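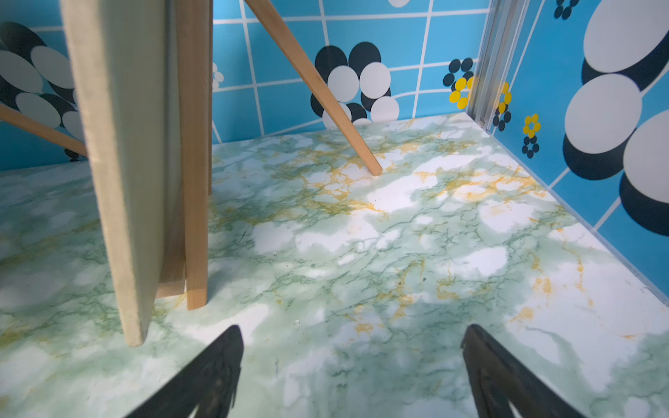
OK so start with the problem, don't do the history slide. Policy trained on plain backgrounds, 200 demos, works great on a plain background. Move it anywhere else and it reaches for the wrong thing. Wrist view is the worst case — most of what it gets is floor and wall. Point at the marbled floor, the yellow veins, then the stick coming down to the floor in the middle. Thin, wooden, big flower pattern right behind it. Ask the room where they would grip. Wait for an answer!! Then move on.

Method. Keep this short, Ebenezer Nutsugah did the long version in April and half of them were there. Two views of the same moment, penalize the encoder when the floor and wall change the features. No masks at test time. Say that twice, someone always asks.

Baselines: Culero (ours, old), Husto, and plain cloning. Don't get pulled into why Husto is slow.

Results slide. 310 trials total, all on patterned backgrounds. New method gets about 90 percent of first grasps on the boards, thin sticks clearly worse. Be upfront about the sticks. The failures are mostly depth, fingers close in front of the stick. My guess, not proven — say guess.

Ablation, 3 bars, ten seconds. Drop the second view and it falls back to Culero level. Thats the whole point of the slide.

Skip the Arnton transfer stuff unless there is time. If Cheng comes up: different gripper, not a fair comparision, happy to talk after.

Last slide: what we want next is patterns on the objects themselves. Then questions. Drink water.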